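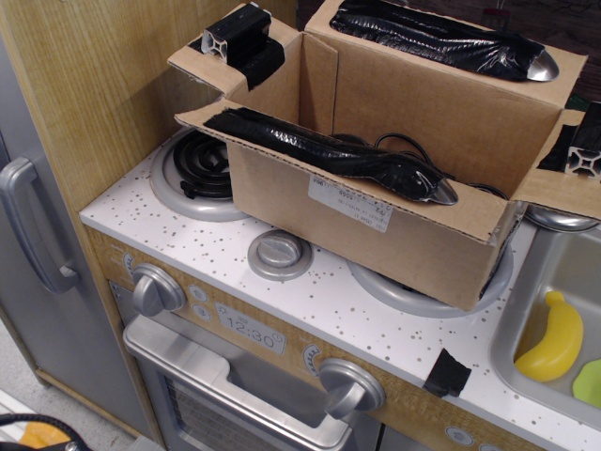

Workshop tips: comparing grippers at home without losing your weekend

These are notes from my own table and from Luana Batista, who tests grippers and small arms with me in the evenings. We compare parts that people send to us, and most of the time we lose is lost in preparation. So most of these tips are on preparation.

Choose one place and keep it. We work on a child's play kitchen, and I recommend it to everyone who has the space. The counter is low, the knobs and the handle are big, and a toy banana in the sink can fall many times before it looks bad. A real kitchen is better for the last test, but for the first weeks the toy one forgives much more.

Mark the position with tape. Put a strip of black tape over the front edge of the counter and fold it down, so it holds on two sides. Tape only on top comes off when a sleeve goes over it. When you change from one gripper to the other, you return to the same strip and the comparison stays fair.

Keep shipping boxes. A plain cardboard box with the flaps folded outward is a good tray for long tools and their cables. You can tape a short piece of black aluminum extrusion on a flap if you want some stiffness there. Go with the tape all the way around, two turns, and leave the end of the profile open so that you can still reach the slots. Tape on dusty cardboard does not stay, so wipe first.

Coil the cables before the tool goes in. Thin cables like to hide under a heavy part and then you pull on them. Make a loose loop as wide as your hand, put it beside the tool, and let the connector lie at the end of the box where you will stand. I broke one connector on a Triken controller in August by pulling in the wrong direction, and the repair was 65 dollars.

Wrapping. Shiny black plastic or tape is cheap and it protects, but it gives reflections to the camera. If your software must find the edge of the tool, turn the lamp to the side or use a matte cloth tape on the outside. Joelle Twal wrote to me that she puts baking paper in front of her lamp. I tried it with a cool LED lamp and it is good – do not do this with a hot bulb.

Spoon tips. A metal tip in the form of a spoon is useful for pushing knobs and for lifting small things from a flat counter. It is weak for pulling a curved handle, where the tip slides to the side. For handles we prefer two soft fingers. The Leite fingers close slowly but they hold well, and the Niditberg ones are faster and leave gray marks on light plastic. The marks go away with dish soap.

What to write down. For each gripper I write the tool name, the lamp position, the object and the result, in one line. We did 400 tries with the Leite and 402 with the Niditberg, the last 2 only because Luana did not hear me say stop. Drops go in the same list, with the word "drop". Do not make a separate page for the bad tries, you will not open it again.

Order of the tests. Start with the knobs, then the oven door, then the things in the sink. The sink is the most difficult because the walls are close and the wrist of the arm comes against them. If you begin there you will become angry at a gripper that is perhaps fine.

Camera. Fix it before the arm, and after this do not touch it. Our first one was too high and showed mostly the back of the wrist. Now we put it lower and to one side, and we check the picture with the arm at its farthest point, also with the door open.

Cleaning up. Put the tools back in their boxes with the tips toward the same side. Throw away old tape the same day, it leaves glue after a week – for the glue, a little cooking oil on a paper towel, then soap.

If you have the Jutgate controller, save your settings before you unplug it. Mine forgets everything, and the new version from them is the same.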